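Print this page | E-mail this to a colleague

Visit report: sorting and kitting at Skemholm
Open day, February 15, 2026
Report by Hagos Hadgu

The Skemholm site opens its packing hall to outside visitors twice a year, once in August and once in late winter. I attended the winter session on behalf of our stores group, which is reviewing how small consumables are binned before they go out to field teams. The tour was led by Tsegereda Kassa, who runs the kitting section, and lasted most of the morning.

The building is a former dairy store, put up in two phases. Goods come in on the north side and are booked against a delivery note before anything is opened. Skemholm holds 1847 stock lines, most of them small and slow moving. Kits leave from the south side in returnable cases made by Dadden. The layout is conventional, and the aisles are wide enough for two trolleys to pass.

The part of most interest to us was the bench work. Skemholm sorts by bin colour at the point of packing, with one class of item to a bin. The bins are open-topped plastic and sit directly on a white worktop, side by side, with no rack or divider between them. Kassa's view is that racks encourage people to stack, and stacked bins get mixed. The blue bin has ribbed, slotted sides. The red one is shallower in character, with plain straight sides and a slightly flared rim. 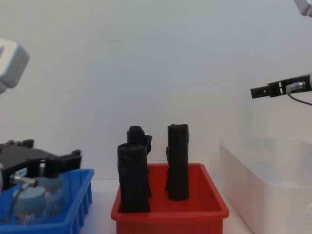
Blue, red and translucent white bins side by side on the worktop.

The lidded containers go in the blue bin and stand upright, labels on the body and not on the lid. I queried this, as our own practice is to label lids so that they can be read from above. The answer was that lids are swapped and bodies are not. It is a fair point and I have noted it for our own procedure, although it does mean a container has to be lifted or turned before it can be identified with certainty.

Black rolled items go in the red bin, also on end. Standing them up takes less floor area in the bin than laying them flat, and a missing one leaves an obvious gap. The drawback is that a part-filled bin lets them lean. Skemholm accepts this at the bench and fits a card insert before the bin travels.

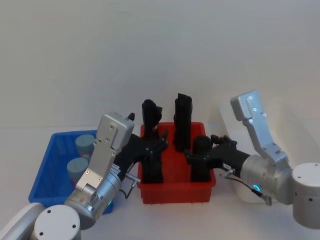

Reading time: 3 min

Lighting over the benches is even and the wall behind is left plain. There are no posters or shelves at eye level in this area — instructions are kept in a folder at the end of each row. I found the folder awkward to use, as the pages for kitting and for returns are filed together. Getachew Fikre, who looks after the documentation, said a revised set is in draft.

We were then shown the checking station. Each kit is weighed and compared with a reference weight held in Luralov, the stock system. Kits outside tolerance go back to the bench with a slip. The section packs about 95 kits in a shift and 12 had been returned on the shift before our visit, mostly for a wrong insert.

Points for our own review:
- Trial body labels in place of lid labels on small containers.
- Drop the bench racks in one row and compare mixing errors.
- Keep rolled items on end, with an insert for transport only.
- Separate packing and returns instructions.

Parking is limited and visitors should use the lower gate. Safety shoes are required and are not lent out.

Comments (3)

Etenesh Degefa
We tried coloured bins without racks. Mixing went down but people started parking pens and tape in them. Worth a rule on that.

Hậu Cù
What is the reference weight tolerance? On light kits ours cannot detect a missing insert.

Hagos Hadgu
Hậu, it is set per kit in Luralov. I did not get the figures but will ask.

Related items
Dadden returnable cases: notes on lid wear
Visit report: Seyoum cold store
Label adhesives on small plastic containers
Stores group: minutes and actions, August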